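06/12/2021. A little thread on what we've been up to with the Stosix arms, for anyone who likes robots or washing up 🧵

1/ We've been teaching a pair of arms to clear the table by having a person guide them through it, over and over.

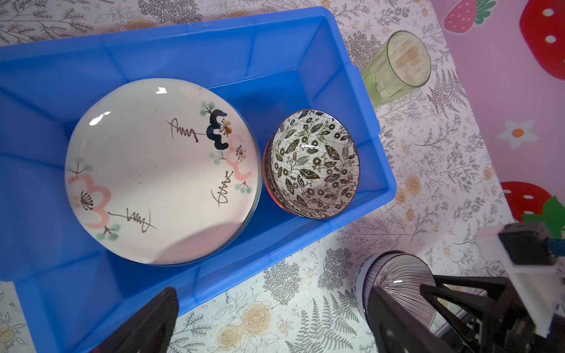
*Striped bowl in the gripper, flowery plate and leafy bowl in the blue bin.*

2/ The change we tested is a small one. In the old set-up, the arm learned from whole runs, start to finish. Now we cut each run into 4 shorter pieces and let it practise the hard one (letting go gently!) more often than the rest.

3/ Over 11 trials per method, the old way chipped or dropped something in 4 of them, and the new way in 2. I'd love to crow about that, but it's a small test and I want a lot more runs before I do.

4/ Bowls with a sloping side are still the trickiest to hold, whatever their colour or pattern. The write-up from our Firnonau bench should be ready in May, and I'll post the practice schedule with it, so do sing out if you'd like to try it on your own arms.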